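The spoon problem

Hastside is a company that writes software for robot hands, and its hardest customer this year has been a spoon. A spoon on a hook is all handle and swing. Nudge it and the planner's idea of where it hangs goes stale, and a stale plan carried out with confidence is how most kitchens lose their crockery. 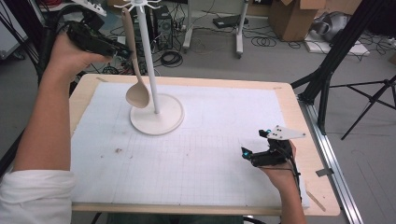 The code that deals with this is called Renden. It takes demonstrations made with hand-held grippers and lines up 2 streams of movement, left and right, on one clock. Get the timing wrong by 30 milliseconds and the left hand lets go before the right has been told there is anything to hold. People find this easy, which is irritating.

An earlier planner, Powell, worked everything out from geometry and took six seconds to decide on a grasp. It was very thorough. The spoon, meanwhile, had moved.
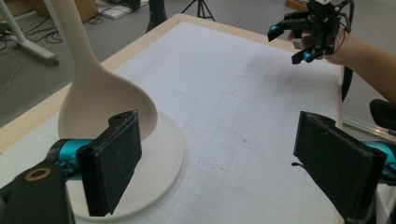 Renden guesses sooner and corrects more often. Its makers want 4000 clean demonstrations before they trust it near a drawer, and most of their days go on the dull end of the job - trimming recordings, throwing out the ones where tracking drifted, arguing over what counts as clean. The replay tool, Driratport, has a button marked "probably fine". It gets more use than the one beside it, marked "fine".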